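Where the equipment money is going (so far)

A few of you stopped me in the hallway after the June meeting to ask what happened to the arms budget, and I promised I'd write it up properly. So, get a coffee, because there's a bit of arithmetic in here and I'd rather you heard it from me than from the spreadsheet.

You'll remember the plan for the Prinddale floor was to get one two-armed station going on packing work and then decide whether to buy more of them. I went into this thinking the arms would be the big number and everything else would be pocket change. Wrong! Arms are easy to budget for. You get a quote from Gronska, you get another one from Jatoi, you argue a little, and you have a price. It's the stuff that goes around the arms that crept up on me – tables, cables, spare finger pads, shipping cases, the pallets we keep paying to have hauled off. My first draft had a single line called "misc" and by the third draft that line had turned into 32 lines of its own.

Fingers are a good case. Mayu Ogura has been keeping the wear log, and she talked me into budgeting for pads the way we budget for printer toner, as a thing that just gets used up. We put in for 50 pads to start with. I thought that was a lot until she showed me the log, and then I thought it was maybe a little low (we left it at 50, I can always come back and beg).

The job we're pricing everything against is the small carton work: box, printed sheet, lid. It's a humble little task but it's most of what the packing side does all day, so if a station can't earn its keep on that, I don't want to be asking for two.

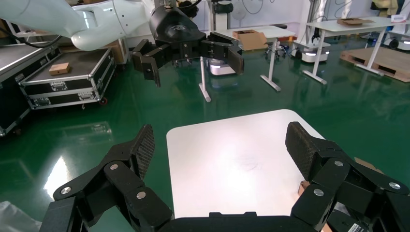
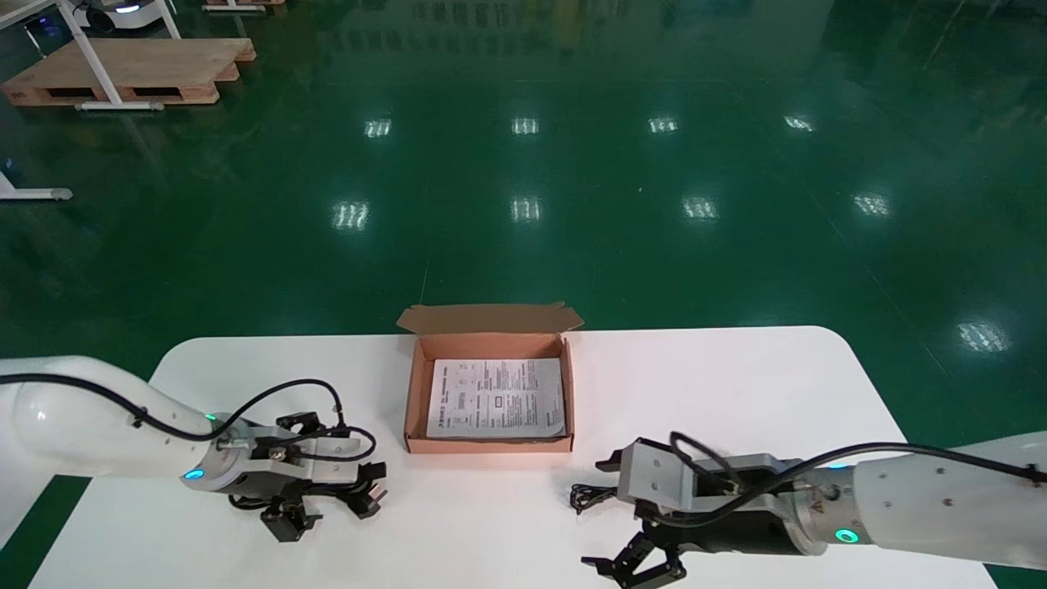
Small carton work on the Prinddale floor: a white table from gripper level, then an open carton with its instruction sheet between the two arms.

Now for the part people really want to know, which is whether we're buying a second station. My answer for now is that I've asked for the money but I haven't asked to spend it. Miline, the planning tool we moved to this year, lets me park a request like that, and I've parked it with 3 conditions. I want a full quarter of wear numbers from Mayu. I want a firm delivery date in writing, from whichever supplier we go with. And I want somebody to measure the floor again with the tables where they really stand, instead of where the drawing says they stand. The drawing is very optimistic about how much room a person needs to get past with a pallet.

We've also got almost 134 hours of setup time logged against the first station, and none of that was in my original plan. Not one hour! I had a number for buying the thing and no number for getting it ready to work. If you're putting together a request for your own area, please learn from me and give setup its own line, right at the top where you can't skip it.

I'm still collecting requests for the next round. Send me the item, the quote and a sentence on what it's for. If it's tables, talk to me first – I may be able to put a few orders together and get us a better price.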